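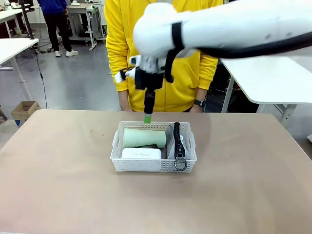 Inès Marty
The Brutel grant cannot be used for salaries. It is written in the conditions, and I read them again yesterday evening to be sure. So if the school in Verilell wants a night guard for the new dormitory, the money must come from the district or from the parents.

tamarind_road
Thank you, Inès. I am the one who opened this topic, so I will explain a little more for those who did not see my first message. The embassy handed over the dormitory on 13th November. It has 26 beds for girls who live too far away to walk to the secondary school. Before, they rented rooms in Plondell, and many families stopped paying after one term. Everybody in Verilell is grateful for the building. My question is only who pays for what happens inside it.

oldferry
It is the same everywhere. A donor likes a building, with a plate on the wall and a ribbon. Then they go home and the water pump breaks. I would have refused the money until the running costs were agreed on paper.

tamarind_road
I do not agree with refusing. The list of girls who asked for a bed has 193 names. If we had waited for the district to sign something, they would wait until they are grandmothers. But you are right about the paper, and I am asking for help with this part.

The district education office sent us a draft agreement. It says the school "shall ensure good upkeep of the premises" and there is not one word about electricity, the guard, or the septic tank. The head teacher wants to sign it quickly because the beds are standing empty. I asked her to wait until the next board meeting. 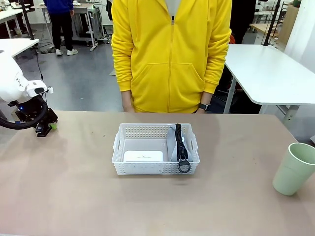

We also have a list of defects from Vashisht, the company that built it. One gutter on the north side is not fixed well, and two doors do not close. They say they will repair these under the guarantee, but the guarantee is given to the embassy and not to the school. Does somebody know if the school can call the builder directly?

kl_moreno
In our case (a health post, another donor) the guarantee was transferred to us with a one page letter. You need the donor, the builder and the new owner to sign it. Ask for it now while all of them still answer the phone. After the final payment to the builder it becomes much harder.

oldferry
And who is the new owner? Is it the school or the district? If the land belongs to the district, then the building belongs to the district also, and the school is only a user. In this case the draft agreement is very bad for you, because you repair a house that is not yours.

tamarind_road
The land was given by the village to the school, but I have never seen the registration. I will ask at the land office in Plondell. It is a good point and I am a bit ashamed I did not think of it.

Inès Marty
Do not sign before you see the registration. About the costs, I want to correct something. Brutel does not pay salaries, but it can pay up to 600 dollars for "equipment of first use". With our school it covered mattresses and a fire extinguisher. The form is short. You need three quotes from different shops, and all of them must have a stamp. They sent ours back because one quote had only a signature.

biscuit_tin
Sorry if I am negative, but a boarding fee is the only solution that lasts. Even a small one. Parents in Verilell already paid rent in Plondell, so they can pay less than that and still be happy.

tamarind_road
Some of them can. The ones who stopped paying rent are the ones whose daughters left school, and the dormitory was requested for them. In the application to the embassy we wrote that places will be free. I don't think we can change this a few weeks after the ceremony.

biscuit_tin
Then you promised something that you had no budget for. I say it with respect.

tamarind_road
Yes, maybe this is true. I helped to write that application, so part of the fault is mine.

kl_moreno
You can ask for payment in kind. Firewood, rice, a few days of cleaning each term. Our health post does it - not perfectly, some families always forget - and the donor had no objection when we reported it. Write it as a "community contribution" and keep a notebook with dates.

oldferry
A notebook does not pay a guard.

kl_moreno
No, but if the food costs less, the district may accept to pay the guard alone. Ask them for one thing only. In my experience a letter with five requests goes to the bottom of the pile.

tamarind_road
I will try this. First the land office, then the letter for the guarantee, and after that one request to the district about the guard. Inès, can you send me the form from Brutel, or tell me which page it is on? I found only the one from last year.

Inès Marty
The old form is still accepted, only cross out the year and write the new one by hand. I will send you ours so you can see how we filled in the second page.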